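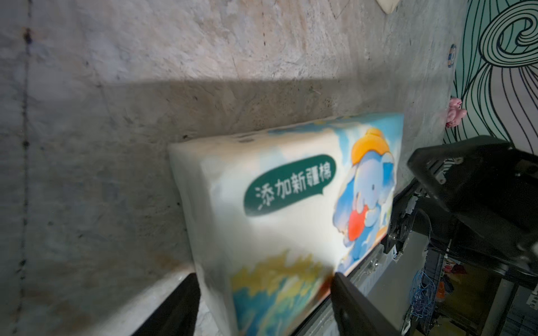 Leire Calvo wrote in after the last newsletter to say I'd left tissues off my winter cupboard list completely, and that in her house they run out before the coffee does. She buys the soft packs, never boxes, and wanted to know how I store mine and whether I had any opinions on the subject. Oh, Leire. I have so many opinions.

First of all, yes to soft packs! I switched over in January after years of buying boxes, mainly because I was sick of squashing cardboard into a recycling bin that was already full. A soft pack goes flat as you use it, you can jam it into the door pocket of the car, and when it's finished you've got one bit of plastic to deal with. The downside is that they won't stack. Put four of them on a shelf and by the weekend the top one is behind the towels and the others are leaning on the shampoo.

I tried a wire basket from Ramum (it snagged the wrappers) and then one of those long Drinel bins with a lid, which was fine until I realized that no one in my family will lift a lid to get a tissue. They will walk right past it and use paper towels. So the lid went in the garage and the bin now holds light bulbs.

What we use now is a plain canvas tote, and I wish I'd thought of it years ago. You stand the packs up inside on their short ends, like files in a drawer, with the printed fronts all facing the same way. The bag lives on the floor of the hall closet and the handles mean I can carry the whole lot upstairs when somebody has a cold. A new one at Vidal was $46 when I looked, which made me laugh out loud in the store. Use the one you got free with something. Mine has a coffee stain on the bottom and the tissues don't mind.

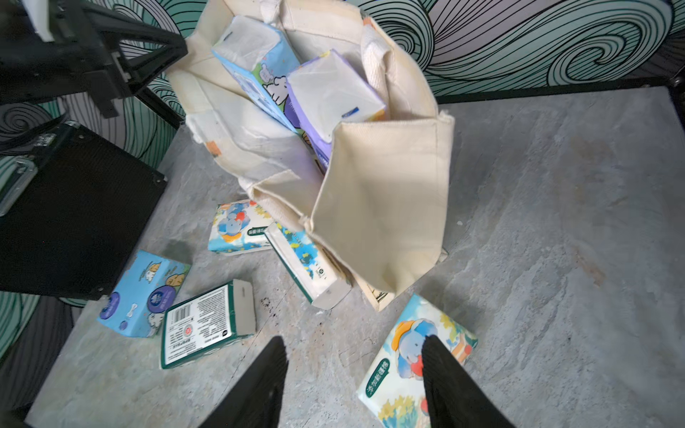
Every couple of months I tip the whole thing out and start again. It takes five minutes, maybe less. Opened packs go to the front and new ones to the back, and anything with a split wrapper goes straight out to a bathroom so it gets used up before it gets dusty. Don't cram the bag, either. If you have to push to get the last pack in, the sides bulge and you'll never get the first one out with one hand, which is how you'll be doing it at two in the morning.

Now, the patterned ones. I'm a sucker for a cartoon elephant, I admit it, and I used to feel a little silly paying attention to the wrapper on something you blow your nose in. But the kids each pick a color and then they know whose pack is whose, so there's less arguing in the back seat. The blue ones always go first at our house. I've stopped trying to understand it.

One thing to check before you stock up is the sheet count. I compared two packs from Garura that looked the same size to me, and one had 311 sheets and the other had 196. The price was nearly identical! The number was on the back in tiny print, so bring your reading glasses. I went home with the bigger ones and the other shoppers in that aisle got an earful.

Leire also asked about the little pocket packs, and I'm going to save those for next time, because I keep mine in an old pencil case and I need to find out where it went. If you have a good system for them, hit reply and tell me.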